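Sorting and Storing Toy Bricks for a Community Play Library
Project report, second-year Product Design
Meinir Vaughan, Hefin Lloyd and Mali Eynon
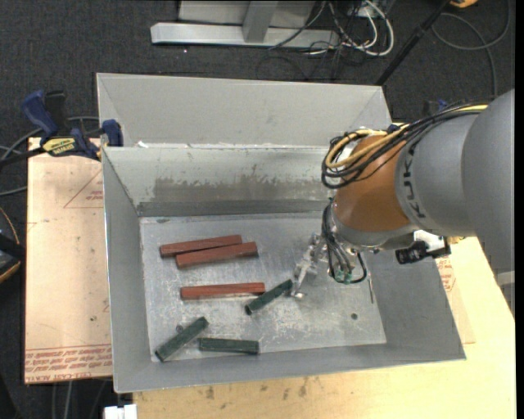 Figure 1. Red and green blocks on the floor of the metal bin.

1. Background

The Flerkenness play library lends boxed toys to families and playgroups. Its oldest stock is a set of plain rectangular building blocks bought in 1998 and added to since then. When we first visited in March the set stood at 732 blocks, kept in four deep cardboard cartons with the colours mixed. The library asked us for a way of storing them that children could use themselves and that would make checking returned sets quicker.

Our supervisor was Branwen Ruddock. Rhodri Llewellyn, who runs the lending desk, answered our questions about how the sets are borrowed.

2. What we looked at

We compared three kinds of container: the cartons already in use, a clear plastic tub with a lid, and an open sheet-metal bin with sloping sides. The bin in Figure 1 is of the third kind. It sits on a wooden tabletop and has a flat floor, with a tall panel at the back.

We worked with small batches in two colours, reddish-brown and dark green. Small batches were easier to discuss with the desk staff, who wanted to know what a nearly finished set looks like when a child is putting the last pieces away.

3. Observations

Sloping walls help. In the cartons, blocks stood on end in the corners and were hard to get hold of. In the bin they mostly ended up flat on the floor. They still touch or lean together, as the two red blocks towards the back do in Figure 1, and small hands find a pair like that harder to pick up than a block lying alone.

Colour against the background matters more than we had expected. Both colours show up well on the pale grey floor. In the cartons the reddish-brown blocks were easily missed, and two of them had been sitting under a folded flap for some time.

The metal marks. The floor in Figure 1 is scratched and scuffed and there is a large brownish-grey smudge low on the inner back wall. None of this affects the storage, but Rhodri felt parents would read it as dirt. A painted or lined floor would need testing, as paint chips could end up among the toys.

Noise was the main complaint. Dropping blocks into a bare metal bin is loud, and the library shares a wall with a reading room. We tried a felt mat and a thin rubber one. The felt was quieter but collected fluff. The rubber was dark, and the green blocks were harder to see on it.

4. Sets and labels

We divided the stock into sets of 123 blocks, which left a remainder for replacements. Each set has a card showing the colours, with a drawing of a block beside each one so that children who cannot read yet can follow it. The first version of the card was too small and was redrawn by Mali.

5. Recommendations

Use a shallow open bin with sloping sides at the library table, with a pale rubber mat on the floor. Keep the clear tubs for sets going out on loan, as they have lids and stack on the existing shelves. Store the colours together within a set, and do the check at the desk by laying the blocks out in rows.

We did not have time to test the mat over a full term. The lid clips on the tubs also need looking at, as one broke in our second week.

Report submitted 2019-08-21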